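Why Does Metal Get Scratched?

Have you ever slid a cookie sheet out of the cupboard and noticed all the little lines on it? Or looked closely at the slide at your favorite playground, right in the middle where everybody's bottom goes? Those lines and cloudy patches are scratches and scuffs, and they can tell you a lot about what a thing has been through.

Metal feels very hard when you knock on it, and it is! But hard things can still be marked by other hard things. When two of them rub together, the harder one digs a tiny groove in the softer one, a bit like a fork being dragged through cold butter. Scientists call this slow rubbing away "wear." One rub hardly does anything at all, but 300 rubs in the same spot, well, you would start to see a dull patch where it used to be smooth.

Paint helps for a while. It sits on top of the metal like a raincoat and takes the bumps first. Once it chips, though, the metal underneath has to look after itself, and if it is iron or steel and it gets damp, it may start to rust.

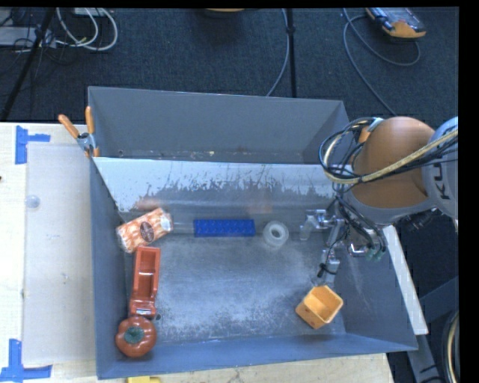
A gray metal bin with whitish scuffs on its floor, heaviest toward the front and center.

So why do scratches look white on a gray surface? It's all about light (isn't it often?). A smooth surface sends light back mostly in one direction, so it looks shiny and you can sometimes see colors reflected in it. A rough surface throws light every which way, and all that scattered light looks pale to our eyes.

Try it yourself! Ask a grown-up for 2 old spoons that don't matter anymore. Rub one with a bit of sandpaper, 90 gentle strokes, and leave the other alone. Now hold them both near a window. Which one shows your face better?

Written by Aravind Kartha for the Treluvitz Young Explorers pages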